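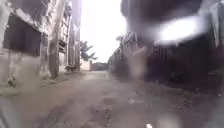
Ungepflasterte Gasse, am Ende eine niedrige Mauer

Ticket 1075
Betreff: Mutmachbriefe kommen abgeschnitten an
Status: gelöst
Eröffnet von: Yupin Somboon
Angelegt: 4. Oktober

Hallo ihr Lieben,

ich schreibe seit dem Frühjahr über Ilovach Briefe an Leute, die gerade welche brauchen können (Krankenhaus, Umzug, Liebeskummer, alles dabei), und ich liebe das sehr! Jetzt habe ich aber ein Problem, das mir richtig peinlich ist. Eine Empfängerin hat mir über die Antwortkarte geschrieben, mein Brief sei so schön gewesen, nur hätte sie gern gewusst, wie er weitergeht. Er hörte nämlich mitten im Satz auf, bei »und wenn du morgens denkst, dass du zu nichts taugst, dann«. Dann nichts mehr. Ich bin fast vom Stuhl gefallen. Das ist nun wirklich die schlechteste Stelle für ein Ende.

In meinem Konto steht der Brief vollständig, auch in der Vorschau. Erlaubt sind ja 2000 Zeichen, da war ich weit drunter. Browser habe ich schon gewechselt, abgemeldet, wieder angemeldet, den Entwurf kopiert und neu eingefügt. Alles wie vorher, in der Vorschau ist der ganze Text da.

Antwort von Ataahua Merrick, Support:

Hallo Yupin, oh nein, ausgerechnet da! Ich habe mir deinen Brief im Druckausgang angesehen und sehe dasselbe wie die Empfängerin: Nach 274 Zeichen ist Schluss. Die Vorschau hilft uns leider wenig, die wird aus deinem Entwurf gebaut und weiß nichts vom Druck. Kannst du mir sagen, welche Schrift du gewählt hast und ob an der Stelle irgendein Sonderzeichen stand? Ein Herzchen, ein Smiley, so etwas. Und bitte den Brief erst mal nicht löschen, ich brauche ihn zum Nachstellen.

Nachtrag von mir:

Schrift ist Corkuletti, die mit den runden Bögen, die nehme ich immer. Herzchen: ja, ähm, natürlich. Hinter dem »dann« kam eine kleine Sonne, weil ich finde, dass man so einen Satz ein bisschen auflockern darf. In meinen älteren Briefen waren auch Sonnen, da hat sich aber keiner beschwert. Vielleicht waren die Leute einfach zu höflich, der Gedanke lässt mich jetzt nicht los.

Ich habe dann noch drei Testbriefe an mich selbst geschickt, über die Funktion »Probedruck als PDF«:

Test 1, Corkuletti mit Sonne: bricht vor der Sonne ab.
Test 2, Corkuletti ohne Sonne: komplett.
Test 3, Standardschrift mit Sonne: komplett, nur die Sonne ist ein leeres Kästchen.

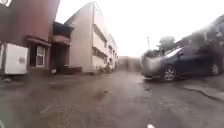
Test 3 habe ich zweimal gemacht, weil ich dem Kästchen nicht getraut habe. Es blieb ein Kästchen. Damit könnte ich leben, ein Kästchen kann man ja als Fenster lesen – aber ein halber Trostbrief geht gar nicht. Was mache ich denn jetzt mit der armen Frau? Ich kenne ihre Adresse nicht (soll ich ja auch nicht) und würde ihr so gern den Rest schicken.

Antwort von Ataahua Merrick, Support:

Deine Tests sind Gold wert, danke! Der Übeltäter ist das Druckmodul Xu, das wir im September aktualisiert haben. Wenn es in einer Zierschrift ein Zeichen nicht findet, gibt es auf und wirft alles dahinter weg, ohne Fehlermeldung. Deine älteren Briefe liefen noch über die vorige Version, die sind heil angekommen, ich habe sie durchgesehen. Betroffen sind insgesamt 30 Briefe von verschiedenen Leuten. Die drucken wir alle noch einmal, mit einem kleinen Zettel dazu, und du musst dafür nichts tun. Wenn du magst, kannst du für deine Empfängerin vorher noch einen Satz anhängen, das Feld ist in deinem Konto jetzt offen.

Nachtrag von mir:

Ich mag! Habe einen Satz angehängt und die Sonne rausgenommen, schweren Herzens. Der Probedruck ist vollständig, bis zum letzten Gruß. Eine Frage noch: Kommt die Sonne irgendwann zurück?

Antwort von Ataahua Merrick, Support:

Kommt sie. Die Korrektur für Xu ist für November eingeplant, bis dahin warnt der Editor, sobald ein Zeichen nicht druckbar ist. Ich setze das Ticket auf gelöst. Wenn beim Nachdruck etwas hakt, antworte einfach hier, dann geht es wieder auf.

Letzter Nachtrag von mir:

Die Antwortkarte ist da! Sie hat den ganzen Brief bekommen und fragt, ob sie selbst bei euch mitschreiben darf. Wo meldet sie sich denn da an, über die normale Startseite?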